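Ticket 2137: Guest Wi-Fi drops at Karnesport branch
Opened 6 January 2020
Priority 2

Laptops in the reading room lose the guest network after 21 minutes. Staff network is fine. Restarted the Devitz access point, no change. 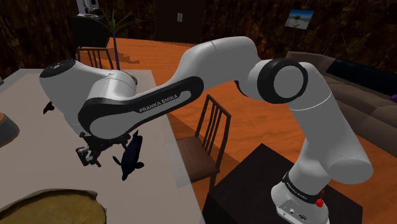
Checked the lease time on the Navarrete router. It was set to 20 minutes, left over from testing in September. Changed it to 12 hours and saved.

Update: one tablet still drops. It had an old static address. Set it back to automatic.

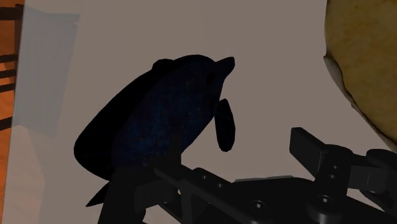

No drops in 37 hours. Astley branch has the same router, so check the lease time there too. Closing.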